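Cleaning and Keeping Plastic Storage Bins

Most of the bins in our garage came from a shop clearance in Mastville, and a few are older than the house. They get used for potatoes, tools, boots and whatever else needs a home, so they need a proper wash every so often. I do mine in August, when they can go outside.

Empty the bin and knock it out upside down over the grass. Dry dirt comes off much easier than mud, so leave the hose alone until you have brushed out the corners. An old paintbrush works well there.

For the wash, use warm water and a squirt of dish soap. Let it stand for 20 minutes, then scrub with a nylon brush. Steel wool takes the dirt off but leaves fine scratches, and those hold grime the next time around.

Sticker glue: rub in a little cooking oil, wait, and wipe with a paper towel. Wash again afterward or the oil will collect dust.

Smells: baking soda paste overnight with the lid off. For onions you may have to do it twice. 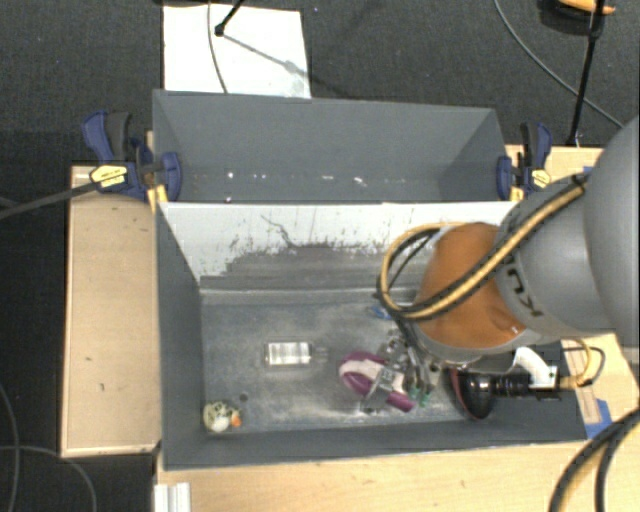
Scuffs and pale rub marks on the bottom are only wear and won't wash out. I used to waste time on them. If a bin is going to hold heavy tools, cut a piece of old carpet or rubber mat to fit inside.

Check the rims and handles for cracks while you are at it. A cracked handle will let go when the bin is full. Those bins I keep for light things like Christmas paper.

Dry everything completely before stacking. Two damp bins pushed together will stick, and a strip of cardboard between them helps.

Posted by Hertta Pitkänen, 30th September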